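Recording Bedroom Tasks with the Hand-Held Gripper

Contributors to the Londport household collection should read this page before their first session. Each contributor is asked to submit 30 accepted episodes per task.

Preparing the room
Choose a bed that can be reached from at least two sides. Leave the usual bedding in place, including patterned sheets, and do not move furniture to tidy the view. Wipe the lens, start the Trusta recorder and wait for the steady tone.

Recording an episode
Bring the fingertips to the fabric at a walking pace or slower. Close the trigger fully on a fold or edge, pause briefly, then carry out the movement named on the task card.
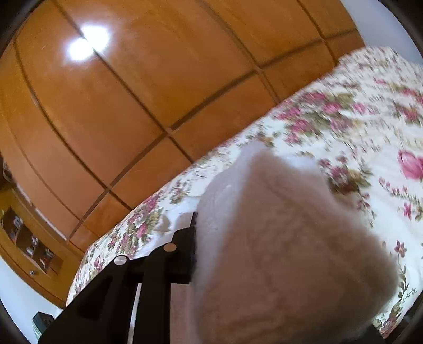 Thick or fluffy items need a deeper grasp than sheets and pillowcases. If the fabric slips, continue and try again within the same episode. Recovered slips are valuable to the training set and should be labelled "regrasp". Keep your free hand out of view unless the card calls for it.

Submitting your work
Upload each session before 6 p.m. on the day it was recorded. Files over 500 MB must be split using the Morkau tool. Perrine Deschamps reviews all uploads and will return any episode that lacks a task label. Questions about labelling colour or fabric type should be sent to Hervé Collet.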